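May 15, 2022 — Bideck has added a liner bag to its ribbed waste bin, sold under the Fisum name. The bag folds over the rim and has a cut-out handle.
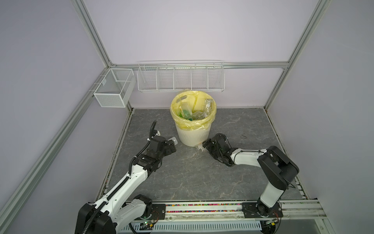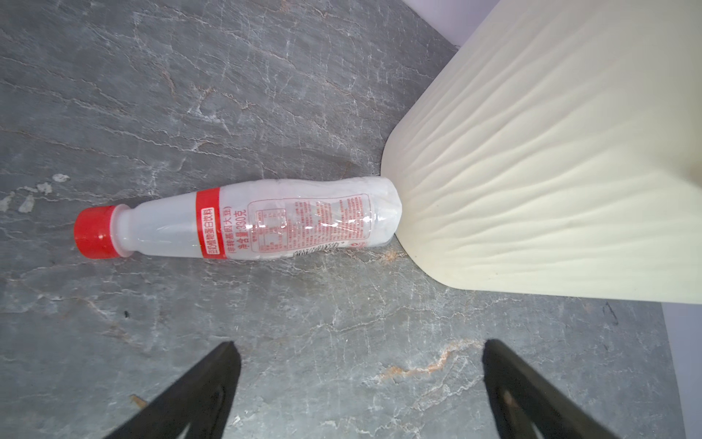
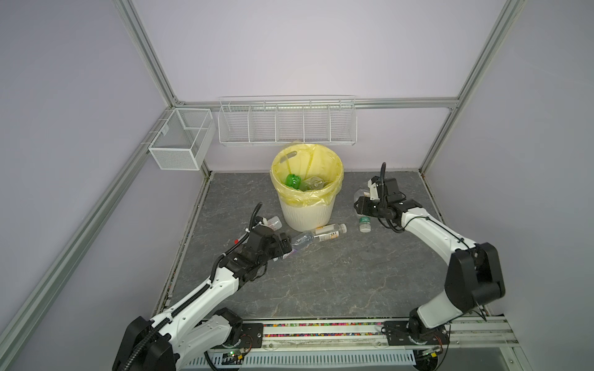

Each pack holds 26 bags and costs the same as before. Bags can be bought alone or with the bin — Prinen will stock both in 600 shops. Households sorting plastic bottles for collection should check local rules on caps and labels first.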